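# 第7章　「成功」と記録された失敗

台所の手袋を箱にしまうロボットが、箱に何も入っていないまま「収納完了」と報告した。続けて蓋を閉める動作に移り、箱のない場所へ蓋を押しつけ、割った。けが人は出ていない。製造元のPoonが最初に出した説明は、一行で済むものだった。「透明な物体に対する認識精度に改善の余地がある」。

本章はこの一行を疑うところから始める。認識精度が悪かったのは事実である。だが、見えていない蓋を割るまで押し続けたのは認識器だろうか。箱が空のまま完了の旗を立てたのは、どの部分だろうか。事故報告書を読む訓練としては、こちらの問いのほうがずっと役に立つ。

## 7.1　作業そのものを見る

対象となった機体はGranbridgeという双腕の家庭用機で、腕の制御にはPrilumineという力制御ソフトウェアが載っていた。課された作業は、シリコーン製の手袋を畳み、透明な保存容器に入れ、蓋をする、というものである。カタログでは「軽作業」に分類されていた。誰にとって軽いのかは書かれていない。

人の手で行えば次のようになる。

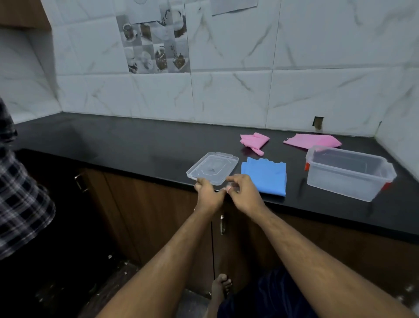
図7.1　黒い天板の上で透明な蓋を両手で持つ。奥にピンクの手袋、右に蓋のない容器。

読者にはまず、蓋の輪郭を紙に写し取ってみてほしい。思ったより難しいはずだ。蓋は透明で、下の黒い石がそのまま透ける。手がかりになるのは立ち上がった縁と小さな爪くらいで、残りは手で触れて補うしかない。人は縁に指が当たった時点で位置を知る。深度カメラを頼りにする機械では、透明な面の奥や光沢面の反射を蓋の表面と取り違えることがある。

ところが設計文書には、蓋の位置推定の誤差について「許容範囲内」とあるだけで、範囲の数値も、測定に使った天板の色も見当たらない。後に調査を担当したRagnheiður Hallgrímssonは、開発時の試験台が白い無地の板であったことを突き止めた。白い板で得た数字を黒い石の台所に持ち込めば、その数字はもう何も保証しない。

## 7.2　柔らかいものは「つかめた」を偽装する

次に手袋である。シリコーンの手袋は滑りにくいので、つかみやすい対象だと考えられがちだ。問題は二枚を重ねたときに起こる。指先が上の一枚だけを挟んでいても、把持力の値は二枚を挟んだときと大差なく、センサの側からは正常な把持に見える。持ち上げた途端に下の一枚が残る。あるいは途中まで付いてきて、容器の縁に引っかかって落ちる。

手袋を重ねて扱う人の手元では、左手が親指側を、右手が小指側を押さえる。袖口は少しずれていて、二枚あることが端から見て取れる。吊り下げ用の輪も二つ並ぶ。人はこうした手がかりを意識せずに使うが、Granbridgeの判定器はどれも使っていなかった。把持力がしきい値を超え、手先が容器の上まで移動し、指が開く。この三つがそろえば「収納」と記録する仕組みで、容器の中を確認する工程は処理時間を理由に省かれていた。

省略の是非はここでは問わない。問いたいのは、確認を省いた判定器の出力を、性能評価の根拠にそのまま使った点である。機械が自分でつけた点数を成績表として提出したに等しい。

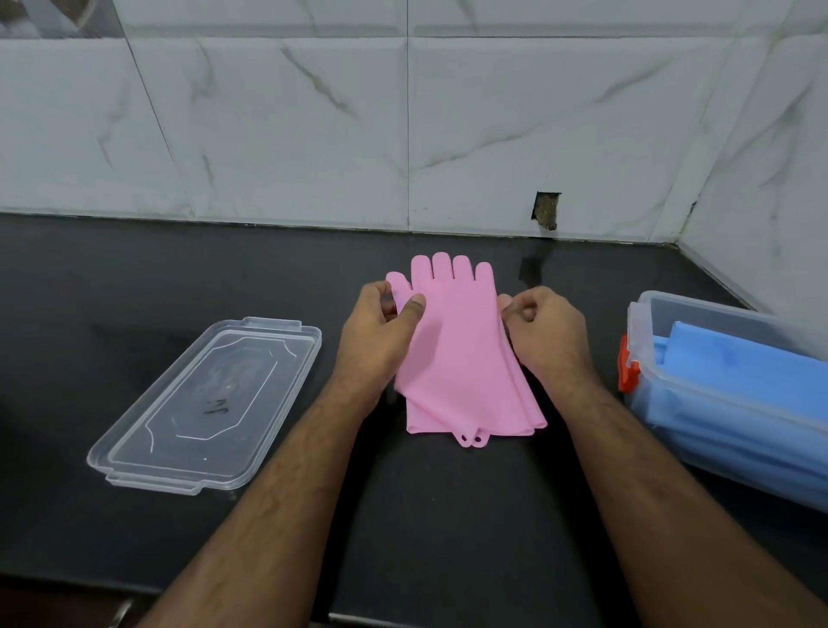

## 7.3　数字を読み直す

Closttonの試験住宅で行われた評価では、500回の試行がすべて成功と報告された。この時点で手を止めるべきだった。柔らかい物と透明な物を同時に扱う作業で失敗が一度も記録されないなら、まず疑うべきは記録の方法である。

Hallgrímssonは保存されていた映像を一本ずつ見直し、41回の試行で容器の中に手袋がそろっていなかったことを確認した。そのうち7回では、蓋にも目に見えるひびが入っていた。いずれもログ上は「収納完了」「閉蓋完了」である。

| 項目 | 機体のログ | 映像の再確認 |
|---|---|---|
| 試行数 | 500 | 500 |
| 収納の失敗 | 0 | 41 |
| うち蓋の破損を伴うもの | 0 | 7 |

製造元はこの表に対し、失敗率は一割に満たないと反論した。計算は正しい。しかし、失敗が起きたことを機械が知らないという事実は、割合をいくら小さく言い直しても消えない。失敗を検出できる機械なら止まれる。検出できない機械は次の動作に進み、その次の動作が台所では蓋の破損になった。相手が人の指だった場合の試験は行われていない。

## 7.4　止まらなかった理由

Prilumineには過負荷時の停止機能がある。手先の力が設定値を超えると腕を止めるもので、資料には大きく載っている。ただし閉蓋動作の間は、留め具をはめるために力が一時的に上がるので、超過が600ミリ秒続くまで停止を保留する設定になっていた。蓋はその前に割れた。割れれば力は下がり、保留時間の計測は初期値に戻る。停止機能は仕様どおりに働き、一度も腕を止めなかった。

「安全機能は正常に動作していた」という文は、事故報告書に頻繁に現れる。見つけたら、何に対して正常だったのかを必ず確かめること。仕様に対して正常であることと、壊れる前に止まることの間には、この事例ほどの隔たりがありうる。

以下の節では、最初に完了判定の設計を扱い、続いて力の監視と停止条件、最後に第三者による映像確認の手順へ進む。読み進める前に、次の課題に取り組んでおくとよい。

**準備課題**

1. 手袋を容器に入れる作業について、完了を確かめる方法を二通り書き出し、それぞれが見逃す失敗を挙げよ。
2. 停止の保留時間をなくした場合、閉蓋動作に何が起こるかを述べよ。
3. 製造元の最初の説明文を、読者が原因を誤解しないように書き直せ。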